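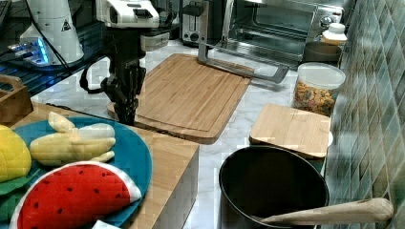

Drundden Robotics Lab, Manipulation Team — Kitchen Counter Project

drundden-counter: README

Hi! If you've landed in this folder you probably want the data from our controller comparison, so let me tell you what's in it and what I'd watch out for. I wrote most of the logging code and sat through a good chunk of the recording, so the opinions in here are mine and the rest of the team may well grumble at a few of them.

Last updated 15/02/2019.

What it's for

We had been running the arm on the Toft controller since July and it was fine, mostly, except when the gripper had to push on something that pushes back. Oven doors, for instance. Then we got hold of the Dultden controller, which does compliance in a completely different way, and everybody had a feeling about which one was better and no numbers to go with it. So we kept the arm and the gripper the same, swapped only the controller, and ran the same kitchen jobs on both.

The gripper is the Brakum two-finger one all the way through. I know some of you wanted a gripper comparison too (me too!) but changing both things at once would have made a mess. That one will get its own folder.

What's in the folder

episodes/ — one subfolder per episode, with joint states, gripper opening, commanded pose and the camera streams
splits/ — plain text lists, one for each controller, plus the held-out list
notes/ — whatever the operator typed after each episode, spelling and all
tools/ — the replay script and a little checker that tells you if a download got chopped
tasks.txt — the exact wording of each task as it was given to the operator

We recorded 800 episodes and kept 780. The ones we threw out had a dropped camera stream or a clock that had drifted so far that lining things up was guesswork. Failed grasps are NOT thrown out. If the lemon rolled away, the lemon rolling away is in there, with success set to 0.

The tasks

There are 7, and both controllers got every one of them:

open_oven — pull the toaster oven door all the way down
close_oven — push it back up
banana_to_board — plush banana from the plate to the big cutting board
melon_to_board — same with the watermelon slice
lemon_to_board — same with the lemon
board_to_plate — whichever toy is on the board goes back on the plate
slide_board — nudge the big board sideways and let go

A word about the oven tasks. With the door down, the handle ends up over the cutting board, so it's in the way for a lot of the pick-and-place approaches. We argued about moving the board and in the end left it, and I'm glad we did, as that's where the controllers differ most. Toft takes the same wide path over the handle every time and looks very calm about it. Dultden cuts in closer and will sometimes brush the metal, feel it, and slide off. Some people in the lab find this impressive and some of them leave the room.

The cameras

Two views per episode, named view_a and view_b. They were not mounted to match any standard layout, and they got bumped. We re-ran calibration whenever we noticed, so please read the calib file inside each episode folder and don't reuse one across the whole set. I did that in my first week with the data and lost an afternoon to it.

Cables show up in a lot of the footage. If you're doing segmentation you'll want a cable class, or at least a plan.

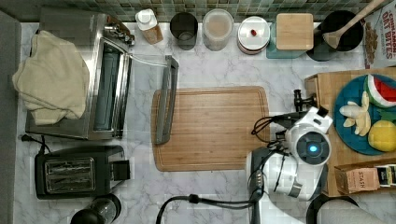 How the two controllers did

The short version, and please go compute your own numbers from the splits before quoting me:

Toft is better at the soft toys. The plush squishes, the fingers close, the arm goes up, done. Its motion is smoother and the gripper commands are easy to read in the logs.

Dultden is better at anything with a hinge. On close_oven it was so much nicer to operate that I stopped hovering over the stop button — with Toft I never did. It's also slower to start up, and it has a habit of settling a hair below the pose you asked for, so grasps on the lemon tend to land low.

On slide_board I honestly couldn't pick one. Look at the notes, people disagree there too.

Things that will bite you

Gripper opening is in millimeters for Toft and a 0 to 1 fraction for Dultden. The loader converts it if you use the loader. If you read the raw files, it's on you.

Timestamps come from the controller in Toft episodes and from the logging computer in Dultden ones. There is a small constant offset, stored as t_offset.

The stuff on the counter moves between sessions. Boxes, jars, a towel, whatever was out. We didn't tidy up or try to keep it identical, and there's no label telling you which objects were out when.

Operators knew which controller they were driving. We talked about hiding it, but the startup sounds give it away in a second.

Getting started

Run the checker in tools/ first, then replay any episode from splits/toft.txt to make sure your viewer works. Pick a banana one, they're short. After that the loader should handle either controller with the same call.

Still on my list

A proper table of results by task
Contact labels for the oven episodes (started, only open_oven so far)
Renaming board_to_plate, which everyone misreads
Same tasks with the wider Brakum fingertips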